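ok thread on the Brisow result bc people keep asking and the preprint is still stuck in internal review. 1/

short version: we trained a policy on head-camera video of people doing chores at home, then gave it a small bit of robot data on top. question was how small can small be.

setup: 300 clips of human hands, all sink and washing stuff. 16 teleop demos on the Rolano arms. that's it for robot data. 2/

why sinks. contact everywhere, cloth has no shape you can write down, chrome messes up depth, and the hand hides the exact thing you want to track. if hand pose survives there I believe it elsewhere. 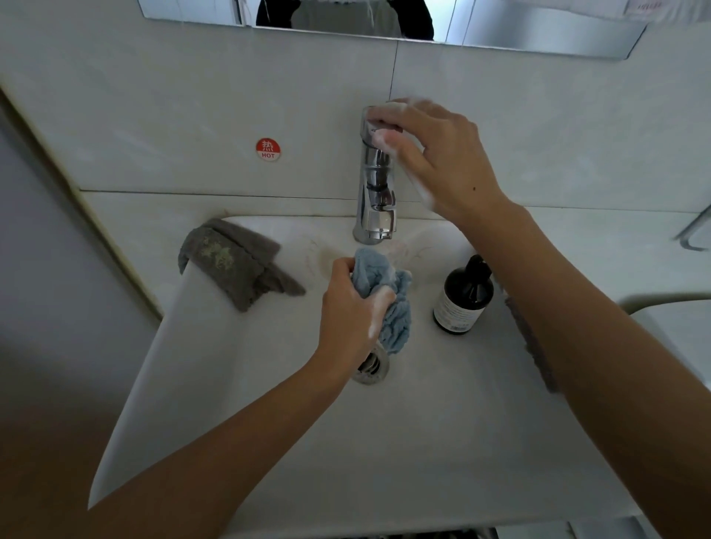 so the labeling. we dropped per-finger joints completely. too noisy once there's foam. kept wrist pose, one open/close number per hand, and a contact flag. 3/

contact flag did most of the work!! did not expect that. take it out and the policy hovers over the cloth forever, never commits.

also had to split left and right into seperate streams. one hand holds, other hand does something else, and a single shared latent just averages them into mush. 4/

results: human video + 16 demos beats robot-only with 8 times the demos on cloth squeezing. on faucet levers it's a tie. on pump bottles we lose, pretty badly, still digging into why. 5/

caveats. 2 seeds only. one lab sink on the robot side. Yammine baseline was run with our settings not theirs, so dont quote that row yet pls

things I'd like to try next: audio for the contact flag (running water may kill it), and swapping our hand tracker for the Flivix one. 6/

code in October if cleanup goes ok. labels before that, prob. replies open, slow this week, deadline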